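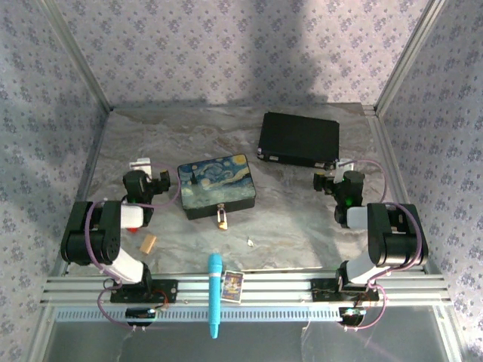
By Precious Xaba, founder, Musidico
For release: January

AVWOOD – Musidico is opening its second sheet music lending library this month, and I get to be the one to tell you about it, because we're still small enough that the person who signs the lease also writes the press release.

The new library is on the ground floor of the old Tomasitz building in Avwood, two doors down from the bakery. We open on a Tuesday at 4 in the afternoon, which gives the after-school crowd time to get there with their instrument cases. Membership is free for anyone under 18 and for anyone who teaches. Everybody else pays what they like at the desk.

If you haven't run into us before, we lend printed music the way a public library lends novels. You come in, you flip through the bins, you take home a Haydn trio or a book of fiddle tunes or the alto part to something your choir is singing in spring, and you bring it back when you're done. I started it out of my spare bedroom with the contents of my late piano teacher's filing cabinets (there were a lot of filing cabinets) and a borrowed hole punch. I had no plan beyond getting the boxes off my floor.

People kept bringing me more boxes! Last year our first location, in Akl, checked out 567 sets of chamber music, and that's just chamber music. It doesn't touch the piano books, which go out so often that we've given up trying to keep them in order. We had families driving in from Avwood every other weekend, and one string quartet that made the trip so regularly they started leaving their own mug on our shelf. A library in Avwood seemed like the polite thing to do.

So what's in it? Over 464 titles on opening day, with plenty more waiting to be cataloged in the back room. The strongest section by a mile is small ensemble music for odd combinations. Do you have a bassoon, a viola and a cousin who plays accordion? Come see me. We also have a very good wall of beginner piano, a decent amount of jazz, hymnals in several languages, and a whole bin of marches from a town band that packed it in years ago and wanted its parts to be played again. Some of those have pencil notes in the margins. My favorite just reads "watch Dad here."

We're a little thin on guitar. I'll say it now so you don't come all the way in and feel let down. If you have guitar music sitting in a closet, please, please bring it by. We take anything with all its pages, and we'll take a few things without them if the missing page is the boring one.

There's a practice room too, and I'm more excited about that than I probably should be. It has an upright piano, music stands, four chairs and a door that really shuts. Members can book it an hour at a time, and you don't need to be good. I've spent a lot of my adult life playing in rooms where I was worried about the neighbors, and I want there to be one room in Avwood where a person can play the same two measures for an hour and then go get a bun from the bakery.

The building needed some love before we could move in. It was a button and trimmings shop for decades, and we've kept the long wooden counter and the shallow drawers behind it, which are exactly the right depth for octavo choral music. I measured them on our first visit with a copy of a carol I had in my bag and let out a noise that alarmed the agent. The drawers still have the old brass label holders. We've been filling them in by hand, and if you have nice handwriting and a free evening, we have labels left.

Opening afternoon will be pretty loose. At 4 the doors open and you can sign up for a card. At 5 we'll have a come-and-read session, where you put your name down with your instrument and we throw you together with whoever else is there. The music will be picked off the shelf on the spot. At the Akl opening this gave us a brass quintet with 2 tubas in it, and I still hear about it from the people who were standing closest. There will be cider and a table of duplicates to take home for keeps.

After that, regular hours are noon to 7, Tuesday through Saturday. Loans run for six weeks, and you can renew by phone or by sticking your head in the door. There are no late fees. If you've had something out long enough that you're embarrassed, just slide it through the mail slot and we'll never speak of it. Choir directors and ensemble leaders can borrow full sets for a whole season, though I'd ask you to reserve early if it's for December, when every choir in the county wants the same six pieces.

A card from either location works at both. We're driving a carload of returns and requests between Akl and Avwood every Friday, so if the thing you want is at the other branch, ask at the desk and it'll be waiting for you the next day.

I'd like to thank everyone who carried boxes, painted trim, or sat on the floor with me sorting clarinet parts from oboe parts – some of you with no idea which was which when you started. Thanks also to the families who trusted us with collections that belonged to parents and grandparents. We write the name of the giver inside the front cover of every book, and we'll keep doing that.

Reporters and photographers are welcome on opening day or any time that week. Come by an hour before we open if you'd like quiet, and after 5 if you'd like the opposite. I'm happy to talk about anything to do with the library, lending, donations or the tubas. To donate music, bring it to either desk during open hours. If it's more than you can carry, leave us a message and we'll come get it.

Media contact: Precious Xaba, Musidico, Tomasitz building, Avwood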